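Workshop Tips: Comparing Small Gripper Jaws for Thread Work

Filed under: bench automation, grippers. Notes by Taha Zerouali, with corrections from Lucía Cantero. 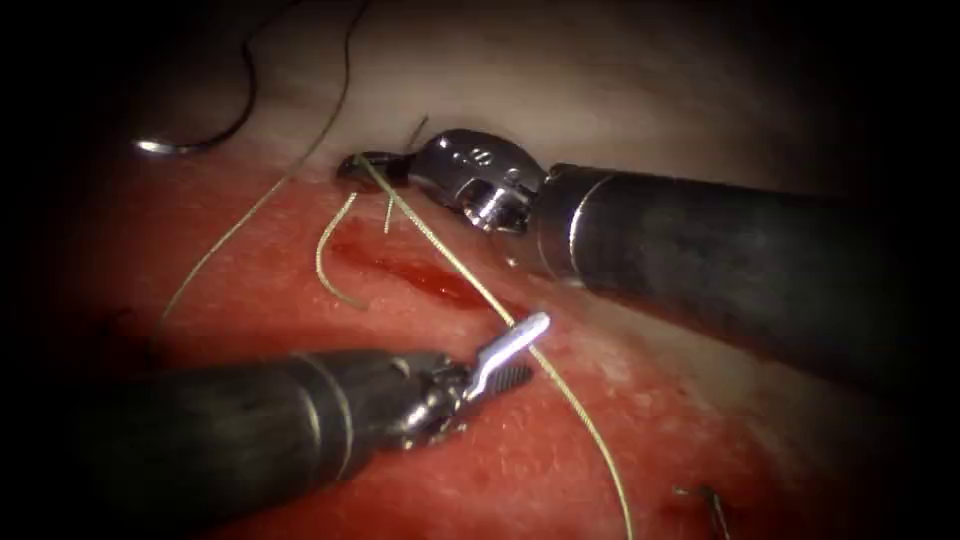
Green suture held taut by the upper jaws. The lower jaw has a smooth top and a finely ridged gripping face.

Thread is a harder test for a gripper than blocks or screws. It bends, it rolls between the jaws, and it shows every fault in the wrist. The tips below apply to any pair of narrow jaws on cable-driven wrists.

Pick the thread first
Use one thread for the whole comparison and cut all lengths from the same spool. A colored thread is easier to follow on camera than a clear one. Braided thread forgives a poor grip, so run a smooth monofilament as well.

Ridged or smooth jaws
Ridged faces hold better under a straight pull. They also mark soft thread, and a marked thread tends to part at the mark. Smooth faces need more closing force. Test both at the same motor current and write the current on the sheet. We ran the Lundley jaws and the Clovinport jaws with 25 pulls each, and the order was changed halfway through.

Check the wrist before blaming the jaws
1. Close the jaws on the thread and stop the arm.
2. Pull the thread by hand in line with the shaft, then across it.
3. Watch the wrist pins and the cables. Movement there counts as slack in the wrist.
4. Retension and repeat.
Jarlath Corrigan lost a Wednesday to a loose cable that looked like jaw slip.

Two arms on one thread
Bring the arms in from different sides so the shafts do not cross. Keep one jaw still while the other moves. With both moving, the controller has to hold the tension, and a slow one will let the thread sag or snatch. The Farouk controller snatched at its default gain. Lowering the gain by 7 percent cured most of it.

Camera and light
Polished steel throws bright spots, and so does any moist surface. Lower the lamp until the edges of the jaws can be read. Set exposure by hand – automatic exposure shifts each time a shaft passes through the light. The thread should stand out against the surface under it. Green on red works well.

Cleaning and wear
Brush the ridges after every session, along the grooves. Lint packs in and reduces grip. Our oldest jaws have nearly 3000 closings on them and still pass the straight pull, but fail the cross pull.

Spare cables: order two sizes. The Clilora set fits the left wrist only.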